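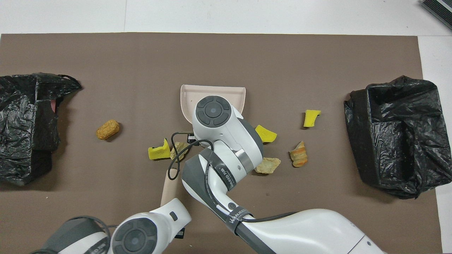

Two black plastic bags and a light pink dustpan on brown paper

Grundwood Hearing Bundle Binder, Model 2

Made by Tolell. Sold and serviced by Wamex.

The Grundwood is a table binder for law offices, sports tribunals, mediators and everyone who must bring the same set of papers to a hearing in several equal copies. It punches the sheets, closes the spine and leaves a bundle which lies flat on the table when it is open. The work is done by hand with one lever. There is no motor and it needs no electricity, so the machine can also be used in a corridor or in a hotel meeting room on the evening before the hearing.

Many of our customers work with disputes where the parties settle late. In such cases the bundle changes until the last hour. A witness statement is taken out, a consent order comes in, and the index must be corrected in every copy. For this reason the Grundwood spine can be opened and closed again without damage to the holes. You open it with the release key, change the pages, and press it closed. It is not necessary to punch the whole bundle again.

What the machine can bind

One spine of the large size holds 177 sheets of ordinary office paper together with the front and back cover. For longer matters we recommend to divide the papers in volumes and to use the volume labels, which are delivered with the spines. Paper of 90 grams is accepted without a change of setting. Thicker divider cards should be punched in small portions, and the lever should be pressed slowly to the end.

The page numbers at the lower edge stay visible. We mention this because some older binders make the inner margin so narrow that the judge or the panel must bend the bundle to read it. The Grundwood makes the holes close to the left edge, and the side guide can be fixed with a screw, so that all copies are the same.

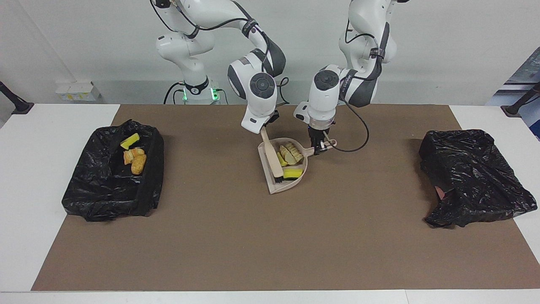 The punch makes small round pieces of paper, and they are collected in a drawer under the blade. Please empty the drawer before it is full, otherwise the last holes of a thick bundle may be not clean. Pull it out slowly and keep it level. When pieces still fall on the table, a small hand brush with dark bristles and a beige dustpan will take them up well - a damp cloth only makes them stick. The area under the side guide should be brushed also, as pieces in this place can push the paper out of line. Do not put oil on the blade. It comes from the factory with the correct surface, and oil will leave marks on the first pages of the next bundle, which can be unpleasant if these pages are signed originals.

For originals in general we advise to make copies and bind only the copies. Signed settlement agreements, affidavits and stamped orders can be placed in the Nutsugah document pocket. This is a clear pocket with its own holes, and it sits in the spine like a normal page. The document inside is not punched. The pocket opens on the inner side, so the paper does not slide out when the bundle is carried.

In the carton

Grundwood binder, Model 2
Release key on a cord
Side guide with screw
Waste drawer, already in the machine
Starter pack of spines in black
Two Nutsugah document pockets
Printed index sheets for plaintiff and defendant bundles
Instruction booklet in English

Covers are not in the carton. Courts and tribunals have different rules about the color of covers, and we prefer that you order the ones you need. Please check the practice direction of your court before you order. Our staff can tell you what we have in stock, but we can not give advice about what a court will accept.

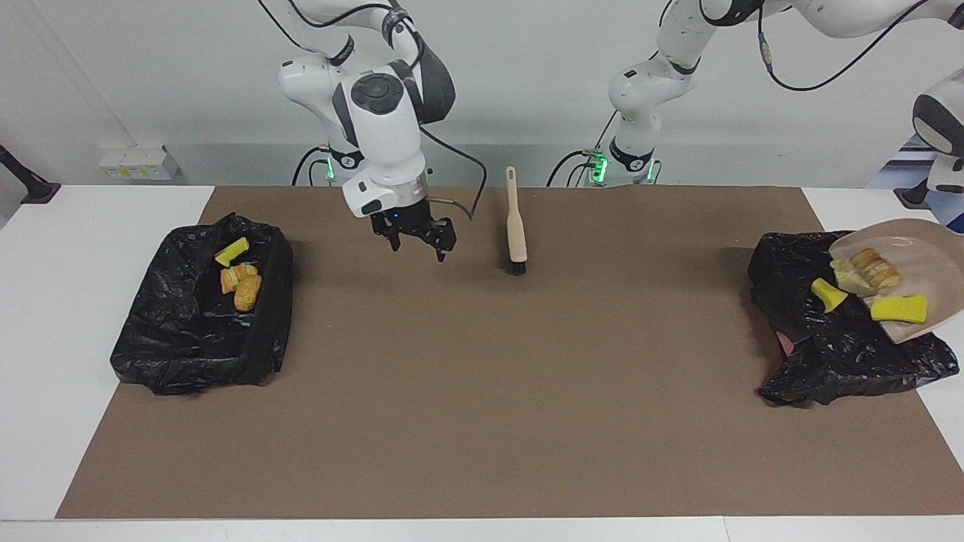

Category: Hearing Room Supplies / Binding Machines / Manual

Delivery and prices

The price list of 2023-02-05 is valid for this model and for all spines. Offices which order for more than one address can receive one invoice with the delivery places listed separately. The binder is sent in a strong carton with paper filling. Please keep the carton, as we ask for it if the machine must come back for service.

Guarantee

Tolell gives a guarantee on the frame, the lever and the hinge. The blade is a wearing part and is not included, but it can be changed in the office with a normal screwdriver. The booklet shows how to do it. Before you send a machine to us, please write a short message with the serial number, which you find under the base plate. Often the side guide is only standing in the wrong position, and then a shipment is not needed.

From our customers

"We prepare bundles for the disciplinary panel of a regional sports association. Before, we used ring folders, and the rings opened always at the wrong moment. Now the panel members receive something they can put in a bag." - Zawadi Ondieki

"Good and heavy, does not move on the table. I would like to have the spines also in a dark blue. The release key is small, so I ordered a second one." - Liviu Neagu

"The parties agreed on new terms while we were waiting outside. I changed two pages in every bundle on a bench and we were ready when the case was called." - Hamish Hollis

Questions we receive often

Spines from the first model fit also in Model 2. Spines of other makers have a different distance between the teeth and should not be used.

The lever can be mounted only on the right side. A version for left-handed users is planned for October, and Kagiso Modise at the Wamex order desk keeps a list of offices that wish to be informed.

For spare blades and keys, please write to Eoin Moynihan in the parts department and give the model name in the subject line.

Related items: Nutsugah document pocket, Grundwood volume labels, Grundwood divider cards, spare release key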